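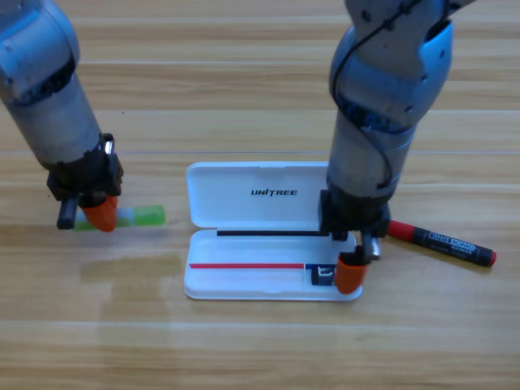
3.2 ケースの形状と蓋の開き方

本節では、共用筆記具の収納に用いられるケースのうち、蓋と本体が長辺でつながった平型のものを扱う。布製のポーチ、口の広いペン立て、引き出しの仕切りは前節で述べた分類に従って除いた。対象としたのはSkastevleyの共用作業室で集めた19点で、いずれも使用中のものを借り受け、記録後に元の部屋へ戻した。新品は含まない。

平型ケースの蓋は、開いたときの状態によって二つに分けられる。一つは蓋が本体の奥で立って止まるもの、もう一つは蓋が奥まで倒れ、本体と並んで机に接するものである。以下では前者の状態を「立て開き」、後者を「平開き」と呼ぶ。同じケースでも両方の状態をとりうる場合がある。蝶番にある程度の摩擦があり、途中で手を離しても蓋が立ったままになる製品がこれにあたる。そのため、分類は製品ごとには行わず、使用場面ごとに開き方を記録した。

立て開きでは、ケースが机の上で占める奥行きは本体の分に蓋の厚みを加えた程度で済む。狭い机や、書類を広げた机ではこの点が好まれていた。一方で、蓋が奥側の壁になるため、向かいに座った人からは中身が見えない。二人で一つのケースを使う場面では、向かい側の人がケースを横に向け直す動作がしばしば記録された。

平開きでは、ケースの占める面積がほぼ二倍になる代わりに、どの方向からも手が届く(図4)。蓋の内側が浅い皿になっている製品では、使いかけのマーカーを一時的に蓋側へ置く利用者もいた。聞き取りでは、この置き方について「戻したつもりになる」という回答が得られた。閉じるときに蓋の側の筆記具が本体へ滑り落ち、引っかかって閉まらないことがあるという。
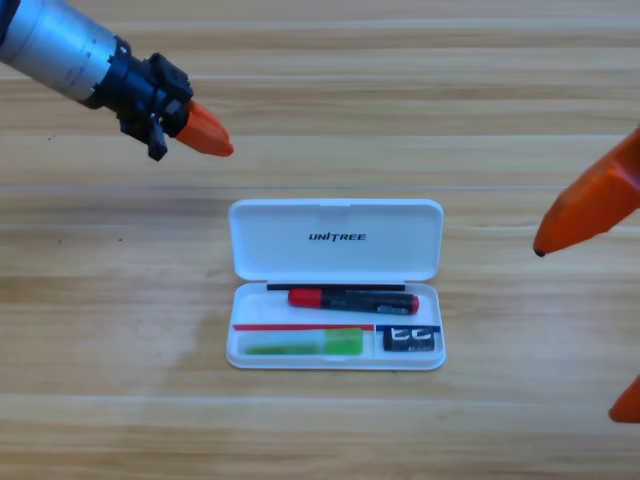
図4 平開きの状態にした白色プラスチック製ケース。天板は明るい色の木目。

3.3 収納される筆記具の種類

記録された収納物は延べ1606点であった。もっとも多いのはボールペンで、ホワイトボード用マーカー、蛍光色のマーカーがこれに続く。鉛筆と消しゴムは少なく、部屋によってはまったく見られなかった。筆記具以外では、クリップ、付箋、短い定規、乾電池などが入っていた。乾電池が混じる理由は確認できていない。

Timmermansは先行する調査で、共用ケースに入らない筆記具の多くは長さではなく太さが原因で外に置かれると報告している。今回の記録もおおむねこれと一致した。ホワイトボード用マーカーは、長さの上ではほとんどのケースに収まる。しかし胴が太いため、浅いケースでは蓋が浮く。特にPlellumineの浅型ケースを使う部屋では、ホワイトボード用マーカーはボードの受け皿に置くものとされ、ケースに入れる習慣そのものがなかった。

キャップの扱いも収納に影響する。キャップを胴の後端に差したまま戻すと全長が伸び、ケースの長辺に対して斜めに置くことになる。斜めに一本入ると、その前後に三角形の隙間ができ、以後の筆記具は揃えて入れにくくなる。Barrosはこれを「斜め置きの連鎖」と呼び、ケースの容量を下げる主因とみなした。ただし今回の記録では、斜めに入った筆記具の多くは次の利用者が取り出して使い、そのときに揃え直されていた。連鎖がどの程度続くかは、部屋の利用頻度によるところが大きいと考えられる。

色による区別は、ケース側の工夫としてはほとんど見られなかった。ケースの外側に色の付いたテープを貼り、内容物の種類を示していた部屋が一つあったが、テープの意味を答えられた利用者は少なかった。蓋を開ければ中身が見えるという理由で、表示を不要とする意見が多い。

3.4 机上に残された筆記具

使用後にケースへ戻されず、机の上に残った筆記具についても位置と向きを記録した。観察は8室で行い、机上の残置として335件を得た。ここでいう残置とは、利用者が席を離れた時点で、筆記具がケースの外にある状態を指す。席にいる間に外へ出ているものは数えていない。

残置の位置は、ケースのすぐ手前か横に集中していた。机の端まで転がったものや、床に落ちたものは少ない。胴が丸いマーカーは転がりやすいという予想があったが、実際にはクリップ部や胴の角で止まる製品が多く、胴の形と残置の位置との間に明確な関係は認められなかった。天板の材質の違いも、少なくとも木の天板と樹脂の天板の比較では影響が小さかった。

蓋の状態との関係は、これよりもはっきりしている。蓋が閉じられたケースの周囲では残置が多く、開いたままのケースの周囲では少なかった。開いていれば片手で戻せるが、閉じていれば一度筆記具を置くか、もう一方の手を使って蓋を開ける必要がある。Tavares地区の作業室では、日中はケースを閉じないという取り決めがあり、夕方に当番がまとめて閉じていた。この部屋の残置は全体の中でもっとも少ない。

なお、留め具の固さについては十分な比較ができなかった。Truvusのケースは留め具が固く、両手でないと開かないという意見が複数あったものの、該当する製品が二つの部屋にしかなく、部屋の違いと切り分けられない。開閉に要する力の測定は3月に追加で行い、その結果は付録Bに示す。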